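Home | Guides | Kitchen | Worktops | Contact

Getting oil stains out of a marble worktop

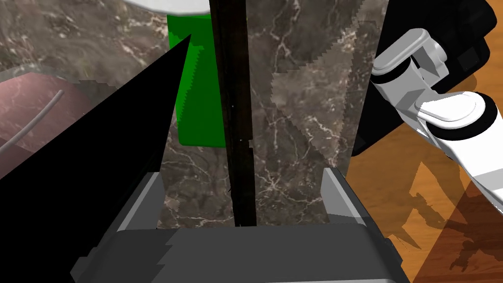
Posted in May by Kenna Rankin

Quick one as I've had the same question three times since Friday. Oil on marble. Looks like a dark patch, won't wipe off. You need a poultice. Sounds fancy, it's paste.

First check it is oil. Oil goes darker than the stone round it. If the patch is pale and dull it's an etch from lemon or vinegar, different job, needs polishing powder, stop reading.

What you need
Bicarbonate of soda – a cheap tub from the baking aisle will do
Washing up liquid, small squirt
Water
Cling film and masking tape
Plastic scraper, an old bank card is fine
Soft cloths

Method
Wipe the area with warm water and let it dry properly. Mix the bicarb with a bit of water till its like peanut butter. Add the squirt of washing up liquid. Too runny and it slides about, add more powder.

Spread it over the stain, thick as your finger, and go a bit past the edges. Cling film on top. Tape it down all the way round. Poke a few holes with a pin.

Leave it 24 hours. Then film off and let the paste dry out completely, could be another day. Don't rush this bit, the drying is what pulls the oil up. Scrape off, rinse, dry with a cloth.

Still there? Do it again. My worst one (olive oil, left over a weekend) took 4 goes. Fainter each time so I kept on.

Don't use
Vinegar, lemon, limescale spray, cream cleaner, scourers. All of them will mark it. Bleach no.

Polished or honed both fine with this. Brown and dark marbles – test a corner first, the paste can leave a pale bloom. Mine buffed off with a dry cloth.

Sealing after
Wait till the stone is bone dry. I use Vullura, the one in the tin. Dostum is OK too but smells stronger so open a window. Thin coat, follow the time on the label, wipe off every bit of extra or it goes sticky. Water test a day later – a few drops, should sit up in beads. If they soak in and leave a dark spot do a secnd coat.

Redo it when the water stops beading. Mine goes about a year by the hob, longer elsewhere.

Next page: rust rings from tins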